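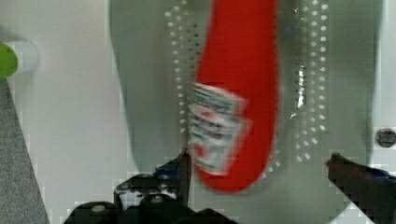

Tamer Chamoun

I love a draining tray. I own more of them than any one kitchen needs, and if you came over right now you'd find one by the sink, one under the bathroom basin and one on the workbench with glue on it. People buy them for lettuce and berries and then forget how handy a thing full of holes can be everywhere else in the house!

So these are my tips for getting more out of a plastic tray with holes in it (a colander, a dish drainer, a flat basket, whatever you've got), plus a long section on labels, which is the part I get the most mail on.

Sort on the tray before you wash

Before I clean anything out of a drawer or a caddy, it all goes onto the tray dry. Bottles, tubes, brushes, the odd cap that belongs to something. On a pale counter a gray tray is perfect for this, and a bright red thing lying across it is impossible to miss. White caps and little white odds and ends are the ones that wander off on a white counter, so put those in a cup straight away. I lost the cap to a good tube of grout sealer for most of July that way.

Lay long things lengthwise. If they go across, they roll, and they take their neighbors with them. Anything with a rounded end does better with a folded dishcloth tucked along one side.

Which way the holes go

Look at your tray before you fill it. Lots of them have holes only in certain parts, with smooth plastic in between or at one end. Water collects on the smooth part, so that's where you put the things that don't mind: lids with the open side down, scrubbers, silicone spatulas. The wet stuff belongs over the holes. I had my big tray turned the wrong way around for a year and wondered why my jars always stood in a puddle.

Prop up one end, too. A wooden spoon handle under the smooth end is plenty. You want a slope you can hardly see, with the low side pointing toward the sink, and a towel on the counter to catch the strays.

Rinse the outside of everything

This is my favorite ten-minute job in the whole house. Squeeze bottles get sticky. Sauce, dish soap, hand lotion, wood glue, all of it. Take the whole crowd out, close every cap tight, and wipe each one down with a cloth wrung out in warm water and a drop of dish soap. Rinse the cloth, wipe again, and set the bottle on the tray over the holes. By the time you've wiped out the shelf, you can put them back.

For dried-on drips, lay a warm wet cloth over the spot and go do something else. It softens up and slides off. Please don't scrape with a knife! I have a bottle with a nick in its side that has been weeping oil onto my shelf liner ever since.

Caps with a flip top need an old toothbrush around the hinge. Run them under the tap open, then leave them open on the tray until the last bead of water is gone.

Getting a sticker off

Now for labels. If one edge of the label has already let go and is sticking out, you're in luck, because you've got a handle. Warm it first with a hair dryer on low, keep the dryer moving, and pull the loose edge back flat against itself, slowly. Pulling straight out tears the paper and leaves you with that fuzzy white layer that hangs on forever.

If you do get the fuzz, rub in a little cooking oil and let it sit while you have your coffee. Then roll it off with your thumb. A mix of oil and baking soda works on the stubborn bits, but go easy on shiny colored plastic, which can dull. Try a spot on the bottom first. Wash with dish soap afterward or your next label won't stick either.

My aunt swore by a salad dressing she called Jinalard (mostly vinegar and oil, named after nothing as far as I could find out) and she'd dab that on stickers as well. It works fine. Your hands smell like lunch.

Keeping a sticker on

Sometimes you want the label to stay, especially on cleaners, where you need the directions and the warnings. A crooked label with a lifting edge will catch every drip. Dry it completely, put a tiny dab of glue stick under the edge, press it down with the back of a spoon and wrap a strip of clear packing tape all the way around, so the tape sticks to itself. Wipe around it from then on, and never leave it soaking.

If the print has gone and you can't say for sure what's inside, don't guess and don't sniff. Check with your local waste people on how to get rid of it. And a cleaner should never go into a different bottle, no matter how cute the bottle is.

My own labels

I write mine on masking tape with a laundry marker. Name of the stuff, the month I opened it, done. Write on the tape while it's flat on the counter, then cut it with scissors and fold one corner under to make a pull tab. You'll thank yourself when the bottle is empty!

One trick I picked up at the old Tinari hardware shop near my parents' place (open since 1963, with the same bell on the door) is to label the cap and the bottle both. Caps get swapped. I once had the spout from the wood glue on the vinegar for weeks.

How much fits

My squeeze bottles hold 700 milliliters each when full, and a light plastic tray will bow in the middle if you pile too many on. Put the heavy ones at the ends, over the feet if it has feet. If yours is sagging already, turn it over for a few days with nothing on it. Mine came most of the way back.

Washing the tray itself

Holes get gunky, and you won't notice until you hold the tray up to a window. Fill the sink with hot soapy water, let the tray lie in it for half an hour, then go over both sides with a stiff dish brush in little circles. For anything still clogged, a cotton swab or a wooden skewer with the point snapped off. If there's a chalky film where you have hard water, wipe it with plain white vinegar, wait a few minutes and rinse well. Keep vinegar and bleach far away from each other. I use one or the other on a given day, and mostly neither.

Stand it on its edge to dry. Flat on the counter it traps a wet ring underneath, and on a white countertop that ring can turn gray and take some rubbing to get out.

One more rule I stick to: a tray that has had cleaners, glue or paint on it stays out of the food side of the kitchen for good. I mark mine on the bottom with a big W for workshop. The salad one has no mark and lives on the hook by the window, next to the dish brush.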